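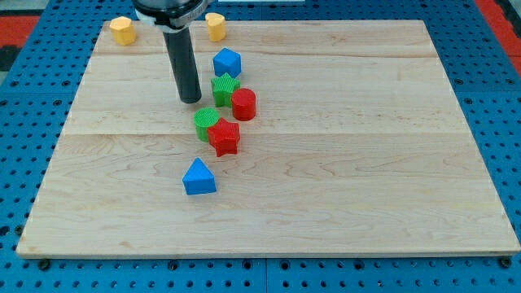
Notebook, cell 2, May

Started 7.40. Mayuree in at 8 to go over the sorting trial before the packing side got going.

Pushing routine ran 40 times on the maple board. Shape blocks only, no product yet. 26 ended inside the target area, the rest stopped short or went past. Speed left as it was on the last page. Tried a slower approach at the end of the morning but didn't do enough runs to write down.

The board has a seam a third of the way down. Decha thinks blocks catch on it. I ran a fingernail across and could feel it, only just. Ask Chaiyaporn if they can plane one for us, or send a single piece.

Talked to Ratree and Prasert at the break. They do the hand sorting for the Fudine order now, 200 trays on a normal shift. Points from them, as said:

- If the arm takes the straight sorting, who does the rejects? At present whoever is nearest. Ratree wants it to be a proper job on the rota with time against it.
- Prasert doesn't want to stand and watch a machine all afternoon. Would sooner learn to set it up. I said I'd put his name down for the Berham training, two places going.
- Both asked about the late shift. I don't know. Josefien has the meeting with Mundia and will ask there.
- Ratree's wrist has been bad again and she'd be glad to lose the lifting at the far end. That part isn't in our plan at all. It should be.

Told them hours aren't changing during the trial, which is what Josefien told me. Need that in writing and pinned up by the clock.

Afternoon: Decha changed the stop height in the program, old value kept in the file with yesterday's name. Fault 111 came up twice on restart, cleared both times with a reset. Haven't found it in the manual. Mayuree is ringing Berham.

To do
Rota line for rejects, draft to Ratree first
Training form for Prasert
Ask Josefien about the far end lifting
Repeat the 40 at slow speed, same start positions
More bolts for the table, M6, we're down to the last bag

Left 16.50, cell off, key with Decha.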